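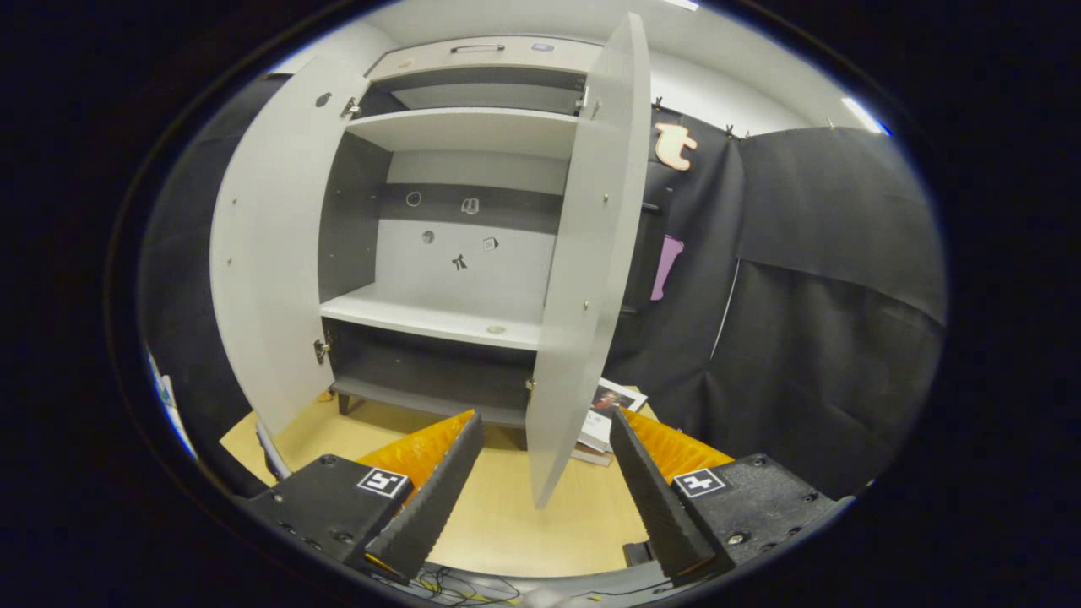
Cabinet with both doors open and a drawer at the top.

How to Trace an Old Testament Quotation in the New Testament
By Severin Egger
May 8, 2018

Sooner or later every Bible reader meets the little superscript letter. You're going along happily in Hebrews, the letter sends you to the margin, the margin sends you to a psalm, and the psalm says something slightly different. Most of us go back to Hebrews at this point and pretend we never left.

What follows is the method I teach to the evening group in Sturnora. You need a Bible with cross-references, a notebook, and 35 minutes, assuming you don't get drawn into the genealogies. Greek and Hebrew are welcome but can stay home.

My practice passage is Hebrews 10:5-7, which quotes Psalm 40:6-8. It's a good one to learn on, being short and thoroughly awkward.

Step 1. Read the New Testament passage without looking anything up

Read all of Hebrews 10:1-18. Read it again out loud if you live alone or with tolerant people. Then write one sentence saying what the author is arguing. Mine reads: "The old sacrifices had to be repeated, and Christ's doesn't." If your sentence has a semicolon in it, you're writing a commentary. Put the pen down and try again.

Note how the quotation is introduced, too. In Hebrews 10:5 the words of the psalm are placed in the mouth of Christ as he comes into the world. Elsewhere you'll meet "it is written," or a prophet named outright, or my favorite, Hebrews 2:6, where "someone has testified somewhere." I have used that citation style myself, to less effect.

Step 2. Find the source, and check whether there are two

Your margin will usually give you the reference. Don't stop at the first one. Mark 1:2-3 mentions Isaiah, and the words from Isaiah 40:3 are certainly there, but the opening line is closer to Malachi 3:1, with Exodus 23:20 standing behind it. Matthew 27:9 names Jeremiah and sounds a great deal like Zechariah 11. People have written very long books about that, and you don't have to read them tonight.

For Hebrews 10 the job is easy. Psalm 40, verses 6 to 8.
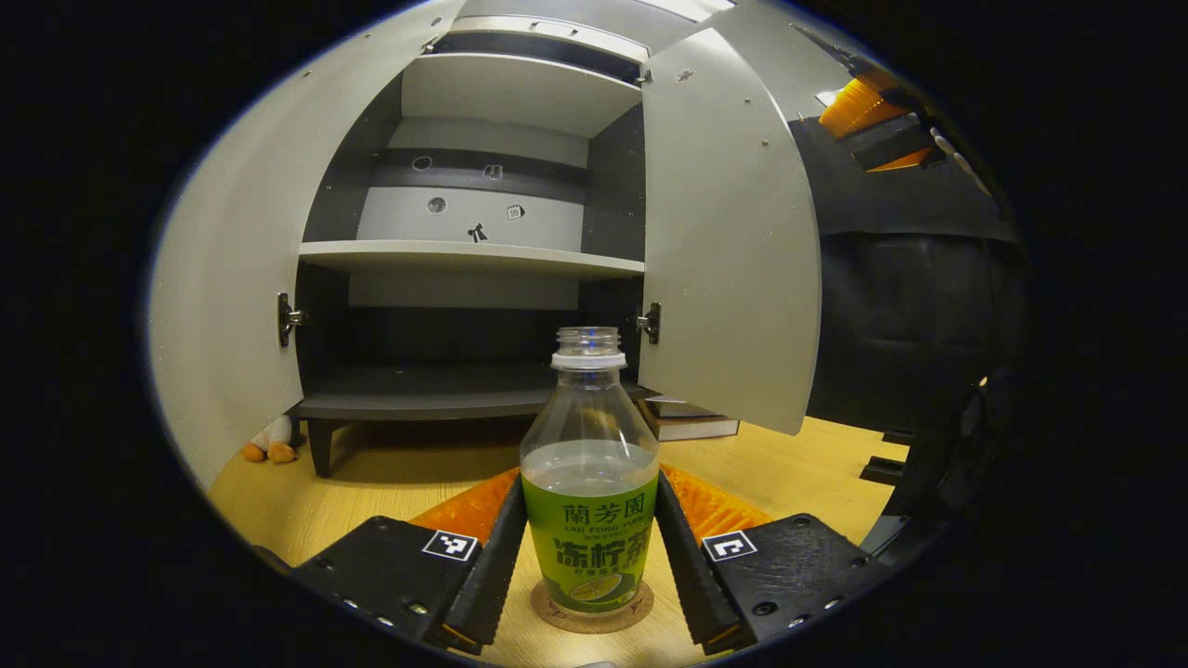
Step 3. Read the whole source chapter

All of it, including the parts that don't seem to help. Psalm 40 opens with a man pulled out of a pit, moves on to thanksgiving, and by verse 12 he is up to his neck in trouble again and confessing that his sins outnumber the hairs of his head. That last bit bothers people who would like the entire psalm to be spoken directly by Christ. Let it bother you. Write the problem in the notebook and leave a few blank lines under it.

Ask who is speaking in the psalm, to whom, and what has just happened. I also ask what the psalm would mean if Hebrews had never been written. Someone in the group always thinks this is a trick question.

Step 4. Put the two texts side by side

Draw a line down the middle of a page. Copy the psalm on the left and Hebrews on the right, by hand. Yes, you could paste it. Copying is slower and your eye catches more – I had taught this passage for years before I wrote it out and saw that Hebrews stops the quotation early, leaving off the psalmist's delight in doing God's will.

The difference everyone notices is in the middle. The Hebrew psalm talks about ears, which have been dug or opened. Hebrews has "a body you have prepared for me." The author seems to be following the Greek translation of the Old Testament, as he usually does, and the main Greek manuscripts read "body."

How you get from ears to a body is a fair question. One common suggestion is that the Greek takes the part for the whole: opened ears mean a listening servant, and a listening servant offers his entire self. Others think a copying slip is involved somewhere.

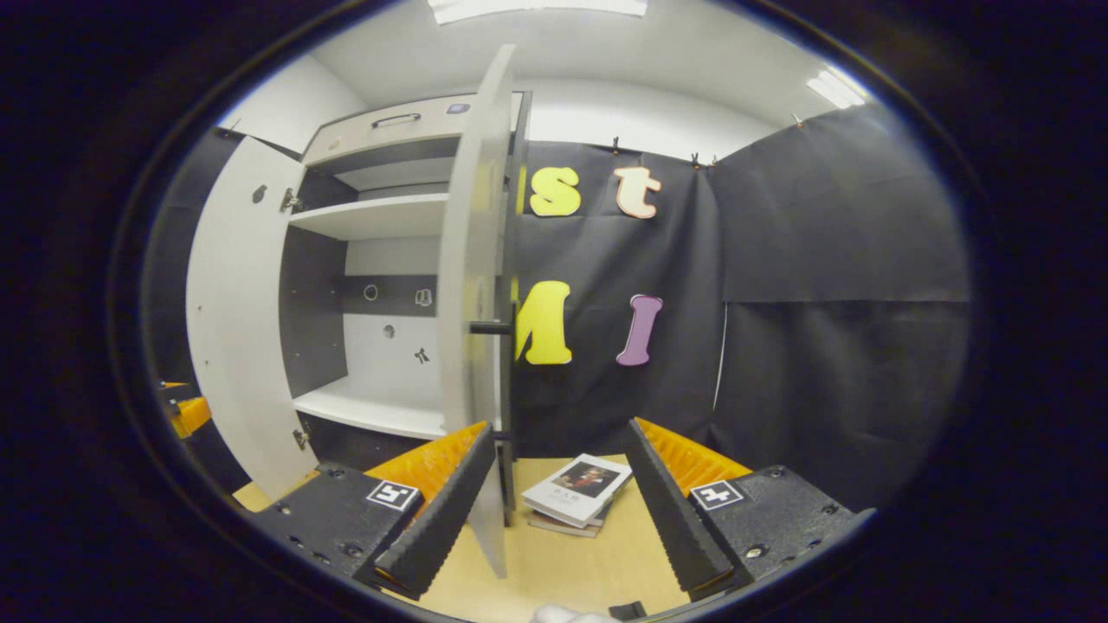
I lean toward the first explanation, and I would like it noted that I leaned that way before Nwachukwu brought the same view to the group in December and got the credit for it. Whichever you prefer, mark it in pencil.

Step 5. Ask what the quotation is doing

Go back to your one sentence from Step 1. Does the quotation prove it, illustrate it, or push it somewhere new? In Hebrews 10:8-10 the author helps you by explaining his own quotation, phrase by phrase. He sets the sacrifices God did not desire against the will Christ came to do. Paul is not always so considerate.

If your sentence needs changing now, change it. Mine gained the word "willingly."

Step 6. Only now, open the commentary

Check your notes against one good commentary, two if they disagree. Four will cost you the evening, and they'll mostly be quoting each other.

When you've finished with Hebrews 10, try Habakkuk 2:4. It turns up in Romans 1:17, Galatians 3:11 and Hebrews 10:38, so you'll need three columns on the right and probably a bigger notebook.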